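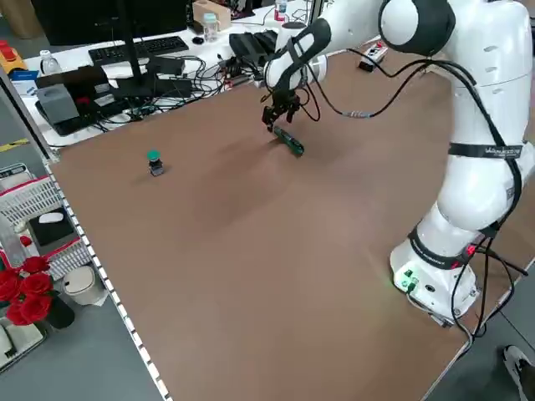 Attachment 1: arm lowered to the table, green push-button to the left, green item in the gripper.

Ticket subject: Gripper loses grip force partway through a run
Product: Plivum tabletop arm kit, two-finger gripper
Opened by: Radka Hoxha, Tirdale
Handled by: Kundholm support
Status: Closed

Thursday, 9:10 a.m. – Customer
We have the Plivum on a trial and are deciding whether to keep it. The job is simple: pick up a slim item, carry it across the table, set it down. After 40 minutes or so of running, the fingers close but the item slides when the arm lifts. No fault shows in the software. The indicators on the base panel stay green. Restarting clears it for a while. I have attached one photo with the item held at the table surface.

9:45 a.m. – Support
Thanks for the photo. Please send the grip force setting from the Tools page and the firmware version. Also check whether the gripper cable has slack when the elbow is fully raised. The cables run down the outside of the arm and a tight loop can pull on the connector.

10:30 a.m. – Customer
Force is set to 60 per cent. Firmware is 4. I raised the elbow by hand in free-drive and the cable went tight just before the top of travel. I moved the strap down the lower link to give it more slack and ran the job again. Same result, only later in the run.

11:20 a.m. – Support
The cable was worth fixing but it is not the whole problem. Firmware 4 has a known issue with the gripper's power-saving mode. It lowers the holding force on long runs and does not log it. Please turn off Idle Hold under Tools, save, then power the arm down fully at the switch. A software restart does not store the change.

2:55 p.m. – Customer
Done. It has been running for over three hours with no slips. Two comments for the trial review. Idle Hold is not in the printed manual, and the colour of the base light should change when force is reduced. Our Dijkstra unit gives a warning for the same thing.

3:15 p.m. – Support
Both points passed to the product team. Idle Hold can stay off with no effect on the warranty. The trial has been extended to the end of October to make up for the lost time. Please leave the strap in its new position.

3:20 p.m. – Customer
Fine, thanks. You can close this one.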